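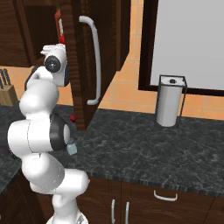

A dark granite countertop beneath an open wooden cabinet door.

Stone in the Kitchen: The Nevell Quarry Reopens
6/23/24

The granite quarry at Nevell will resume cutting in August, 22 years after its last block was taken out. The Grulleo Regional Trust, which holds the lease, has approved an initial output of 200 blocks a year.

Work will be carried out by Bošković, a family firm based in Plunico, with a staff of 30. Two of the old saw sheds have been repaired – the remainder will be taken down.

Demand for local stone fell sharply when cheaper imports reached the region's builders. The Trust expects most of the new output to be sold for kitchens and front steps. Residents may view the haul road plans at the Plunico town office.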